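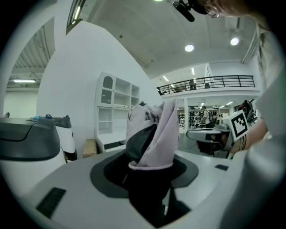

Session 4 - Attention and the one who attends

Handout for the Tuesday evening group, Pekine Hall. Notes by Nadhirah Wuisan. Typed up fast, sorry for the gaps.

Bring last week's sheet (the one on desire). We start where it stopped.

1. Where we left off

Question from the back row last time: if I can watch my thoughts, am I something other than my thoughts? Most traditions say yes. They don't agree on what the "something" is.

- Advaita: the witness. Unchanging, not personal.
- Early Buddhist texts: watching is just one more event. No watcher behind it.
- Christian contemplatives: the soul turned toward God. Watching is half the job, consent is the other half.

Don't try to settle this tonight. Hold all of them loosely and look at your own case first.

2. Two kinds of attention

Narrow: one object. Breath, a word, a candle. Gets steady with practice, tires you out if you force it.

Open: no chosen object. Sounds come, itch comes, worry about the car comes. You let them. Harder to teach, easy to mistake for daydreaming. Test - can you say what just passed through? If not, you were probably dreaming.

Pelupessy school starts with narrow and moves to open after a long while. Kavton teachers go the other way round and say the narrow kind makes beginners proud. I was trained in the first, I lean toward the second now. Argue with me.

3. Reading

Drirnodham, The Lamp Sayings, saying 486. My translation, rough:

"The student asked, who holds the lamp? The teacher blew it out. The student said, now I see nothing. The teacher said, and who told you that?"

Standard reading: awareness is there even when its objects go. Fine. But look at the last line again. The teacher asks a question and gives no answer. A Buddhist could use the same saying to point out that "I see nothing" is itself only a thought. Both readings work on the page. Write down which one you jumped to and why.

Compare saying 71 (on last weeks sheet), where the lamp is left burning and the student is sent home.

4. Practice, 15 minutes

Sit. Chair is fine. Eyes half open.
First part, follow the out-breath only. Leave the in-breath alone.
At the bell, drop the breath. Whatever is loudest, let it be loud.
Second bell, ask once, silently: who is hearing this? Ask it one time and leave it. It's a nudge and repeating it turns it into a slogan.
Last bell, open eyes, stay quiet for a bit before talking.

Common trouble:
- Sleepiness. Sit up, open your eyes wider.
- Waiting for something to happen. Notice the waiting, that counts.
- Strong feeling, grief etc. You can stop. Walk to the hall and back. Talk to me after if you want to.

5. Terms

Witness - that which is aware of experience, in Advaita writing. Capital W in some books, I don't use it.
Consent - here, a willing yes to what is already present. Not the same as liking it.
Bare attention - noticing before commenting. In practise the comment comes very fast.

6. For next time

Read sayings 71 and 486 side by side, out loud if you live with patient people. One page on this: does the question "who is aware?" have to have an answer to be worth asking? Handwritten is fine.

Next topic is silence, and the quarrel over whether it can be taught. If you missed the January sessions ask me for the desire sheet, I have spare copies.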